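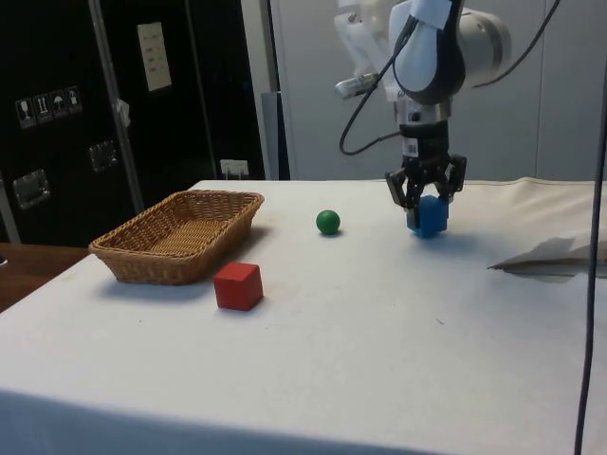
Eltwood's toy and basket pages have been split in two this fall, and this gallery covers the sorting sets. A sorting set is a basket and a handful of plain shapes, and it goes out on loan to playgroups and families for 8 weeks at a time. The basket is a shallow wicker tray, tightly woven, with sides that flare a little, so small hands can get to the bottom of it. With it go a red cube, a blue cube and a glossy green ball. We lay each set out on a white cloth before it is listed, and the colors show up well that way.

**Set 308, basket and shapes**
Listed 11/23/24. Suitable for tabletop play. Borrow from the Eltwood desk or ask for it at the Bergeron branch.

**The basket**
Tan-brown wicker, rectangular. We chose the shallow kind after the deep round ones kept tipping over at Bergeron. Wipe with a barely damp cloth and let it dry flat. Please don't soak it.

**The red cube**
Solid wood with sharp edges. Younger children should have an adult beside them. If the color starts to wear at the corners, leave it and tell us when you bring the set back.

**The ball**
Balls are the pieces we replace most. If yours goes missing, a note in the bag is enough. There is no charge for the first one.

Most people begin by asking the child to put everything in the basket and take it out again. After that you can ask for one color at a time, or one shape. Wim De Graaf, who looks after the loans at Casterau, starts with the ball left out on the cloth and the basket off to one side, and lets the child decide what goes in first. Older children like to do it with their eyes shut and name the shape by feel. 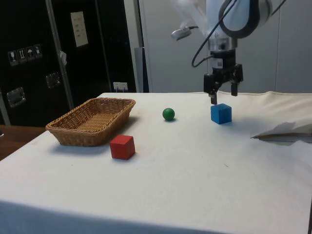

Give it a few minutes at a time. A child who has had enough will usually start stacking or rolling the pieces, and that is a good use of them too. The cloth is not part of the loan, but any plain tablecloth or sheet will do, and it keeps the ball from rolling as far as it would on a bare table.

**Packing the set for return**
Shapes go in the drawstring bag and the bag goes in the basket. Put nothing heavy on top, as the rim bends. The number tag should be tied to the handle of the bag.

**Where to find the sets**
Eltwood and Bergeron keep sets on the shelf. Casterau has them by request, and the Trirkeck van carries 2 on its regular round. Renewals can be made once, at any branch, if no one else is waiting.

**Other pages**
The stacking sets and the threading sets have their own galleries, both updated in October. The old doll's baskets from the 1872 schoolroom are on the museum page and are not for loan.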